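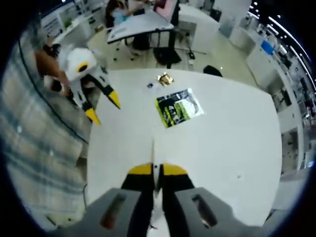
Sitzung 9: Pressejunket, Premiere, Abspann. Wie ein Film ins Gespräch kommt

Stand 1. Juli 2022, Mitschrift plus Ergänzungen, Folien kommen separat. Klausurrelevant: Abschnitte 2, 3 und 5. Abschnitt 4 nur lesen.

1. Anschluss an letztes Mal

Starimage = alles, was über eine Person im Umlauf ist. Rollen, Interviews, Werbung, Klatsch, Fotos vom Flughafen. Das Image gehört keinem allein, auch der Agentur nicht. Hatten wir alles schon, bitte nochmal nachlesen wer gefehlt hat.

Heute die Produktionsseite. Wer liefert das Material, wann, zu welchen Bedingungen? Durchgehender Fall ist Melis (Drama, mittleres Budget, Verleih über Illent). Vergleichsfall Dustness, Serie, sechs Folgen, ganz anderer Rhythmus.

2. Die drei Phasen

a) Vorlauf. Beginnt mit der Besetzungsmeldung, oft lange vor Drehbeginn. Kurze Meldung, ein altes Porträtfoto, kein Plot. Bei Melis: vier Zeilen, zwei davon über die früheren Filme der Hauptdarstellerin. Zweck: Titel und Gesicht verknüpfen. Kostet fast nichts.

Danach Stille. Während des Drehs höchstens ein Setfoto. Achtung, Setfotos sind fast immer freigegeben, auch die verwackelten. "Geleakt" immer in Anführungszeichen lesen.

b) Verdichtung. Teaser, Trailer, Plakat, Junket. Bei Kinofilmen eng getaktet, bei Serien gestreckt. Dustness hatte zu jeder Folge ein eigenes Motiv, dafür kein richtiges Hauptplakat. Hat sich gerächt: in den Übersichten der Zeitschriften standen sechs verschiedene Bilder, Wiedererkennung schwach.

c) Nachlauf. Einspielzahlen, Preise, Anekdoten vom Dreh, Jahrestage. Wird in der Literatur gern vergessen. Für die Schauspieler aber die längste Phase, weil dieselben drei Geschichten jahrelang weitererzählt werden. In der nächsten Talkshow, bei der nächsten Rolle, im Porträt zum runden Geburtstag.

Begriff merken: Zirkulation. Nicht verwechseln mit Reichweite! Reichweite zählt Kontakte, Zirkulation meint den Weg, den ein Text oder Bild nimmt und was unterwegs dazukommt oder wegfällt.
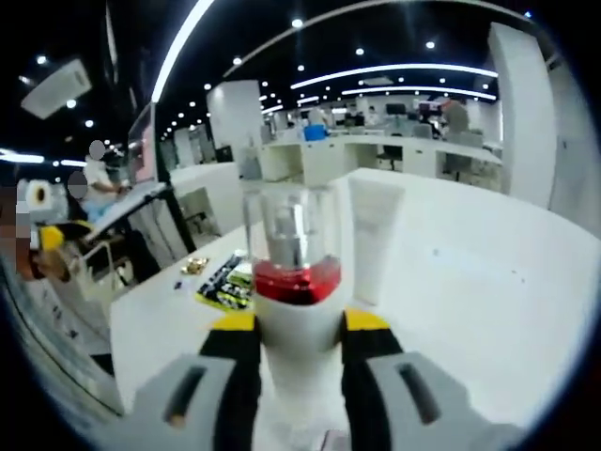 3. Das Junket

Ort: Hotel, eine Etage, mehrere Suiten. Ein Tag, manchmal zwei. Junket für Melis: 30 Redaktionen, davon nur wenige mit Einzelgespräch. Der Rest Gruppentisch (Roundtable).

Einzelgespräch: sehr kurz. Uhr läuft ab Hinsetzen, nicht ab erster Frage. Jemand von der Agentur sitzt dabei. Themen vorher abgesprochen, meistens mündlich. Schriftliche Listen mit Tabuthemen gibt es auch, werden aber ungern verschickt, weil sie selber zur Meldung werden können.

Gruppentisch: fünf bis acht Leute, eine Aufnahme, alle haben am Ende dieselben Zitate. Folge: die Texte gleichen sich bis in die Überschrift. Übung von letzter Woche hat das ja gezeigt, Korpus mit 200 Artikeln zu Melis, und der Satz mit dem "kalten See" kam in einem auffällig großen Teil davon vor. Auch bei Blättern, die gar nicht im Hotel waren. Also Übernahme zweiter Hand. Quelle meist nicht genannt.

Fragetypen:
- Einstieg über die Rolle ("Was hat Sie gereizt?"). Antwort fertig vorbereitet.
- Zusammenarbeit. Antwort immer positiv. Informationswert gering, aber ritualhaft wichtig, fehlt die Frage, fällt das auf.
- Körper und Vorbereitung. Training, Haare, Akzent. Wird Schauspielerinnen deutlich häufiger gestellt, vor allem alles was mit Kleid und Make-up zu tun hat. Siehe Abschnitt 5.
- Privates durch die Hintertür ("Kennen Sie das aus Ihrem eigenen Leben?").
- Ausblick. Nächstes Projekt. Hier fallen am ehesten echte Neuigkeiten.

Frage aus dem Plenum: ist das noch Journalismus? Meine Antwort: ja, aber mit sehr engem Spielraum. Der Spielraum liegt in der Auswahl und im Rahmen, kaum im Zitat. Wer nur aufs Zitat schaut unterschätzt die Redaktion.

4. Fanseiten und Zählbares (nur lesen)

Fanitach: Fanportal, deutsch- und englischsprachig, moderiert. Zum Kinostart von Melis 726 Beiträge im Hauptfaden. Klingt viel, ist für einen Kinostart eher normal. Interessant ist die Verteilung: ein kleiner Kern schreibt fast alles, viele andere laden nur Bilder hoch oder stimmen ab.

Was dort passiert und woanders nicht:
Vergleich von Kleidern über mehrere Premieren hinweg. Transkripte von Interviews, teils besser als die offizielen. Korrektur von Pressefehlern (falsches Geburtsjahr, vertauschte Bildunterschriften). Streit darüber, was man posten darf, Paparazzifotos sind bei Fanitach seit Oktober gesperrt.

Illent liest dort mit, das ist kein Geheimnis. Zwei Plakatentwürfe wurden dort vorab gezeigt, der schwächere flog raus. Ob wegen der Fans, ist offen. Bitte in Hausarbeiten nicht als belegt hinschreiben!!

5. Roter Teppich als Textsorte

Bildstrecke, Galerie, "Look des Abends". Aufbau fast immer gleich: Name, Anlass, Kleidungsstück, Wertung, Verweis auf früheren Auftritt. Galerien mit bis zu 40 Bildern, der Text dazu oft nur eine Zeile pro Bild.

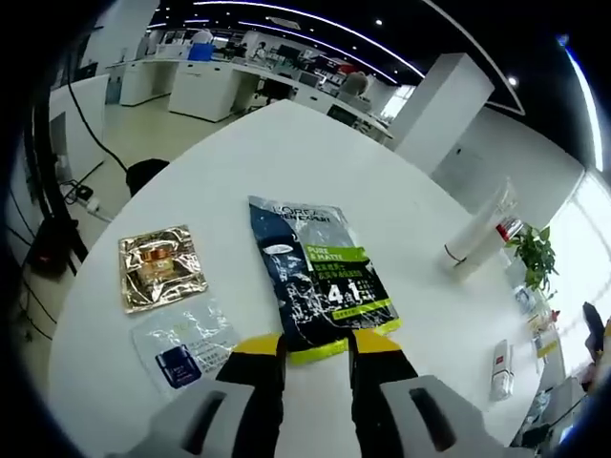 Sprachlich: Adjektive vor Verben, Superlativ fast als Normalform. "Begeistert", "verzaubert", "sorgt für Aufsehen". Wer begeistert ist, steht selten da. Die Fans, das Netz, alle. Passiv ist weniger häufig als man denkt, die Person auf dem Foto ist grammatisch sehr aktiv (sie zeigt, sie setzt, sie beweist), obwohl sie eigentlich nur dasteht.

Männer auf dem Teppich: kürzere Texte, öfter mit Filmbezug. Kleidung wird erwähnt wenn sie abweicht (Farbe, kein Hemd, Turnschuhe). Bei Frauen wird sie immer erwähnt. Das ist der Befund, den ich in der Klausur sehen will, mit Beispiel aus dem Reader.

Dustness hatte keine Premiere im engeren Sinn, nur eine Vorführung mit Fotowand. Trotzdem Galerien in denselben Formulierungen. Spricht dafür, dass die Textsorte den Anlass gar nicht mehr so braucht. Fotowand reicht.

Noch kurz zur Fotowand: Logos von Verleih und Sponsoren im Wechsel, klein und dicht, damit beim Zuschneiden immer eins drauf bleibt. Reihenfolge der Gäste wird geplant. Nebendarsteller früh, Hauptrolle spät aber nicht ganz zuletzt, sonst sind die ersten Agenturbilder schon raus.

6. Aufgaben bis nächstes Mal

Einen Artikel zu Melis aus dem Korpus nehmen, dazu den Pressetext von Illent. Markieren: wörtlich übernommen, umgestellt, neu. Halbe Seite dazu, was neu ist und woher es kommen könnte.

Wer Dustness lieber hat, geht auch. Dann aber mindestens zwei Folgenmotive mit einbeziehen.

Im Reader lesen: Kapitel zum Interview als Ritual, den Anfang kann man überspringen. Fußnote 12 ist falsch verlinkt, richtige Datei liegt im Ordner von Sitzung 7.

Abgabe wie immer über die Kursseite, bitte als PDF und mit Name im Dateinamen.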